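How I Get White Gym Clothes White Again

I play indoor volleyball two nights a week, and our team picked white for the kit. I was outvoted! By the end of my first season everything had gone that sad dishwater color, and I'd tried more bleach than I care to admit. Bleach was making it worse, by the way. On a lot of stretchy synthetics it brings out a yellow tinge.

My friend Indira Chettiar put me on to soaking, and I've done it this way ever since.

What you need: a bucket or a clean sink, oxygen bleach powder (the kind with no chlorine), your normal detergent and an old soft toothbrush.

1. Read the care label. If it says no bleach of any kind, skip the powder and soak in plain detergent.

2. Turn everything inside out and rinse it in cool water. Sweat and deodorant live on the inside.

3. Rub a little detergent into the bad spots with the toothbrush. Go easy on anything shiny, it snags (ask me about my Kedby top).

4. Fill the bucket with warm water and stir in the powder until it's gone. The tub will tell you how much. Clothes in, push them under, leave them for 2 hours. I start mine after lunch and forget about them.

5. Tip the lot into the washer on a warm cycle with an extra rinse. No fabric softener - it coats the fibers and traps the smell.

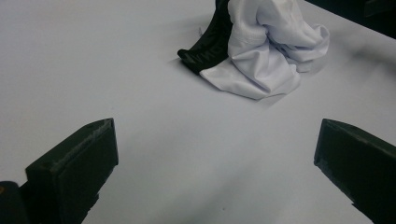
White fabric, black waistband: check for color bleed before you soak.

To check, dab the dark part with a damp white cloth and a bit of detergent. If color comes off, use cool water and cut the soak to ten minutes.

6. Air dry, away from the heater. Elastic hates the dryer. If there's still some gray left, soak again before you give up on it. My oldest pair took three rounds.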